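Veredine Chairside Curing Light: Installation and Set-up Guide
Section 6: Charging base, first charge and output check

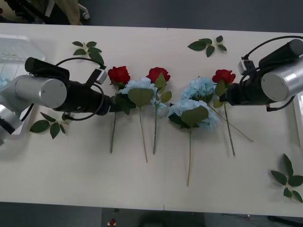

DENTAL EQUIPMENT / OPERATORY SET-UP

This section covers installing the charging base, fitting the battery and light guide, and checking output before the unit is released for clinical use. It applies to the Veredine handpiece supplied with the Furnival charging base. Practices using the wall-mounted cradle should follow the cradle supplement for steps 1 to 5 and return to this section at step 6.

Set-up should be carried out by a dentist, dental assistant or service technician who has read the safety section. No tools are required apart from the hex key in the accessory pouch.

6.1 Before you start

Check the carton against the packing slip. A complete kit contains the handpiece, battery, charging base, power adaptor with lead, light guide, orange shield, hex key and a sleeve of barrier covers. The radiometer is supplied separately under the Flodard name and is needed from step 15 onward.

If the carton has been stored below room temperature, leave the contents unpowered in the operatory until they have warmed through. Condensation inside the light guide socket will cause a low reading at the output check.

CAUTION: Use only the power adaptor supplied. Adaptors from earlier Furnival bases have the same plug and a different output voltage. The earlier adaptors have a grey moulding with no label on the underside.

6.2 Positioning the charging base

1. Choose a level, dry surface away from the sink, autoclave exhaust and direct sunlight.

2. Leave at least 40 mm clear on each side of the base. The vents are on the left and right faces and must not be covered by trays or glove boxes.

3. Route the adaptor lead through the channel under the base and press it into the retaining clip.

4. Connect the adaptor to a switched outlet. Do not use a power board that also supplies a suction motor or compressor.

5. Switch on at the outlet. The indicator on the front of the base shows white for a few seconds and then goes out. If it stays white, switch off, reseat the lead and try again.

NOTE: The base has no power switch of its own. It may be left on overnight.

6.3 Fitting the battery

6. Hold the handpiece with the trigger facing down. Unscrew the end cap anticlockwise.

7. Slide the battery in with the contacts leading. The rib on the battery aligns with the groove inside the housing. It will not seat fully if rotated.

8. Refit the end cap finger tight. Over-tightening distorts the seal.

9. Place the handpiece in the base. The indicator pulses amber while charging and turns solid green when the charge is complete.

The first charge must run to solid green without interruption. If the handpiece is lifted out part-way, the charge gauge may read incorrectly until the battery has been through a full cycle. Later charges can be interrupted freely.

CAUTION: Do not charge a battery that is swollen, cracked or leaking. Place it in the battery recycling container used by your practice and contact your distributor.

6.4 Fitting the light guide

10. Remove the handpiece from the base. The light will not fire while docked.

11. Remove the protective caps from both ends of the light guide. Keep them for transport.

12. Inspect both faces of the guide. A chipped or clouded face reduces output and the guide must be replaced.

13. Push the guide into the socket until it clicks, then rotate it to the required angle. It turns freely in both directions.

14. Fit the orange shield over the guide with the notch toward the handpiece.

The light guide is supplied non-sterile. Clean and sterilise it according to Section 9 before first patient use. Let it cool fully before refitting, as a hot guide can damage the retaining ring in the socket.

WARNING: Do not look into the light guide or at light reflected from the tooth surface. The operator, assistant and patient must wear filtering eyewear whenever the light is fired, including during the output check.

6.5 Output check

15. Switch on the radiometer and let it zero with the sensor covered.

16. Select standard mode on the handpiece. The mode indicator shows a single blue bar.

17. Hold the tip of the guide flat against the sensor, centred and without a barrier cover.

18. Press the trigger once and wait for the reading to settle. Record the value.

19. Repeat step 18 with a barrier cover fitted. Record this value separately.

The reading without a cover must be 800 mW/cm² or higher. A reading with a cover will be lower, and the amount depends on how tightly the cover is drawn over the tip. Seams and folds must not lie across the face of the guide.

If the reading is low, clean both ends of the guide with a lint-free wipe, check that it has clicked into place and repeat the check. If it is still low, fit another guide if one is available. A unit that remains below the limit must be tagged and kept out of service. Do not extend curing times to compensate.

NOTE: Readings from different radiometers are not interchangeable. Use the same instrument for all checks on a given unit and write its serial number in the log.

6.6 Error indications at set-up

Amber, rapid flash: battery not detected. Remove the end cap and reseat the battery.

Red, steady: battery outside its charging temperature range. Leave the handpiece out of the base until it has cooled or warmed.

Red, flashing with tone: internal fault. Note code and serial number and contact service.

No indication when docked: contacts dirty. Wipe the contacts on the base and handpiece with a dry cloth. Do not use alcohol on the base contacts.

Code 496 on the handpiece display: light guide not latched. Remove the guide, check the retaining ring and refit.

6.7 Records

Enter the serial numbers of the handpiece, base and battery in the equipment log, along with both readings from 6.5 and the initials of the person who made them. Repeat the output check weekly and after any drop, guide replacement or battery change.

Service enquiries: Misthorpe Dental Supply, Technical Desk
Section reviewed by: Stuart Sowerby
Issued: 30 Jul 2026

Next: Section 7, Curing modes and exposure times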